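Filed under: Datasets > Language > Regional English

Mondeck Word List

README for the third release

Mondeck is a list of local words and sayings collected in Allovcombe and Stetstead. It holds 2,394 entries given by 191 speakers. Each entry is one word or phrase as one person used it, with a meaning, a spelling and a note of where the speaker grew up. If several people gave the same word, it has several entries. We have not merged them.

The list was started by Heather Rutherford as a card index. Rosalía Palacios typed up the cards and designed the columns. Lorraine Pickering did most of the later interviews in Stetstead and checks new entries before they go in.

What is in the folder

words.csv is the main file. Open it as UTF-8, or the stress marks will come out wrong.
speakers.csv has one row per speaker, with a code and no names.
places.csv gives the spelling we use for farms, lanes and streets, with the older spellings next to it.
changes.txt lists corrections by entry number.
cards/ contains scans of the original index cards where we still have them.

There are no sound files in this release. Many of the early speakers agreed to have their words written down but were never asked about recordings, so we have left all of the sound out until that is sorted.

Columns in words.csv

entry: a number that is never reused. If an entry is withdrawn, its number stays empty.
headword: the spelling we settled on.
as_given: the spelling the speaker preferred, if they had one. Often blank.
sound: a rough guide in ordinary letters, with a mark before the stressed part. It is not IPA. Rosalía began an IPA column in January and it is not ready.
meaning: short, in standard English.
example: a sentence the speaker said, or agreed they would say. Invented examples are not allowed.
topic: one of the topic labels described below.
speaker: the code that links to speakers.csv.
status: "own" if the speaker uses the word, "heard" if they remember it from someone else, "unsure" for anything in between.
card: the card number, for entries that came from the index.

The status column matters more than it looks. A good share of the farm words are "heard". Anyone counting living words should filter on "own" first and say so in their write-up.

Topics

There are 14 topic labels. They came from Heather's card drawers, so they are uneven. Weather is enormous. Money is tiny. "Indoors" takes in furniture, cooking, cleaning and also, for reasons lost with the drawer labels, most words about sewing. Please don't read anything into the size of a topic. It mostly shows what the interviewers liked asking about.

A word goes under one topic only. Where it could go under two, we used the sense in the example sentence. "Clum", for instance, is given by some speakers for cold, stiff fingers and by others for a clumsy person. The first sense is under Body and the second under People, as separate entries.

Holding and carrying

This label covers words for picking up, gripping, dropping and passing things. It was the hardest to write meanings for, as speakers tended to answer with their hands. "Nabbet" is to take hold with the tips of the fingers. "Grawp" is to take hold with the whole hand, usually of something you should have asked for. "Gawm" is to hold a thing badly. "Spraddled" was given for fingers, legs, pegs and gateposts, for anything standing further apart than it needs to.

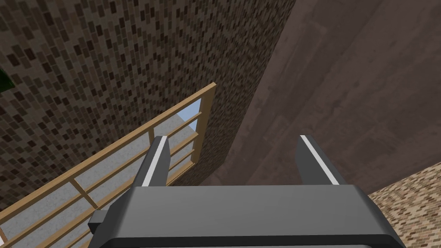 Dark grey gripper with its fingers wide open. Computer-rendered.

Stetstead speakers also have "lathe-handed", meaning slow to let go. Allovcombe speakers did not know it, apart from one whose mother came from the Stetstead side. We have three entries for it, two "own" and one "heard".

How the words were collected

The early cards were filled in at kitchen tables, at the market and once on a coach trip. There was no fixed set of questions. Later interviews used a question sheet written by Soledad Campos, which asks for a word by giving the meaning ("what do you call it when...") and never by reading out a word to be agreed with. Entries from the sheet have no card number, so that is the quickest way to tell the two sorts apart.

Interviews were stopped when the speaker had had enough. Most people therefore did not finish the sheet, and a missing word does not mean the speaker lacked it. The order of the sections was changed between interviews, but not in any careful way.

Spelling

We follow the commonest spelling on the cards. If there was a tie, we took the one that a stranger would be more likely to say correctly. Words ending in the weak "er" sound are all spelt with -er, including the ones that some families write with -a. Final -ing is kept in headwords and dropped in examples if the speaker dropped it.

"Bustamante" in the card notes is the name of the old bakery in Allovcombe, where a batch of cards was left out for customers to fill in. Those cards are in many hands and have been given a single speaker code, B00. Leave B00 out of anything that compares speakers.

Known problems

Older speakers are over-represented. The speakers file gives age in bands, and the bottom band is nearly empty.

Stetstead is thin on farm words and Allovcombe is thin on shop words. We think that is down to who was interviewed.

Some meanings repeat the wording of printed dialect dictionaries. Heather sometimes checked a word in a book and copied the definition on to the card. We have rewritten the ones we recognised.

The card scans are not all the right way up.

A few examples mention neighbours. Surnames have been replaced with an initial, but in a small place an initial may not hide much. Please don't try to work out who is meant. If you come across a sentence that seems unkind or too easy to trace, tell us the entry number and we will take it out.

Suitable uses

The list has been used for a school display, for place-name work and for two student essays. It should be fine for looking up words, for comparing the two places in a general way, and for teaching. It is too small and too uneven for maps with sharp boundaries. It should not be used to guess where a person comes from by the way they speak.

Changes in this release

Added the Stetstead interviews that Lorraine finished over the winter.
Split the old "Animals and children" topic into two.
Corrected the stress marks on words beginning with be-.
Removed entries for one speaker who asked to be taken out.
Changed the date column to year only, then removed it, as most of the years were guesses.

Citing the list

Mondeck Word List, third release, 14th April. Edited by H. Rutherford, R. Palacios and L. Pickering. Please give entry numbers when you quote examples, as headword spellings may change between releases.

Corrections

Send these to Vega Tejada, who looks after changes.txt. Give the entry number, what you think is wrong, and whether you use the word yourself or know someone who does. New words are welcome as well, but only from people who have lived in one of the two places, and please include a sentence you would really say. Paper slips can still be left in the box at Allovcombe library.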